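Repair library in Kulter reopens after winter break

Mar 7, 2026

The repair library in Kulter has opened its doors again after four months of closure. The building on Soltani Street was closed in October, when water came through the roof and damaged the reading corner. The new roof was paid for by the town and by small gifts from residents, 2309 euros in total. 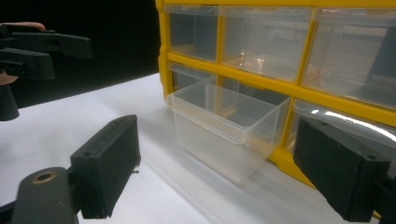 Members can borrow tools for one week without paying. Last year the library had 374 members and lent 530 items, mostly drills and sewing machines. Small parts are also given out, and for these many households use the same kind of box at home: a yellow organiser with clear drawers, so that screws and buttons are easy to find. The library asks that unused parts come back in a closed bag with a label.

The opening hours have changed. The library is now open in the afternoon from two to six, and the workshop room can be booked for evening courses. The first course, on mending winter coats, is already full. 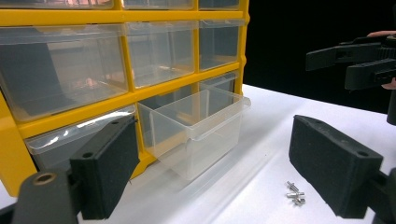
Risham wrote to our page that the evening courses are welcome, but that the last bus to Tumiment leaves too early – people from the villages will have to go home before the end. The town says it will speak with the bus company before summer.

A second collection of money has started for a ramp at the side entrance. The goal is 2000 euros.

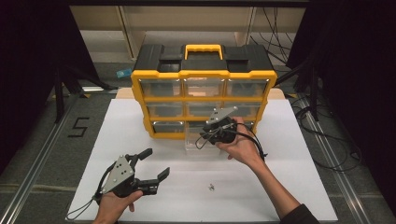

How to become a member

Bring an identity card and proof of address to the front desk. Membership is free for residents of Kulter and Tumiment, and the card is valid for one year.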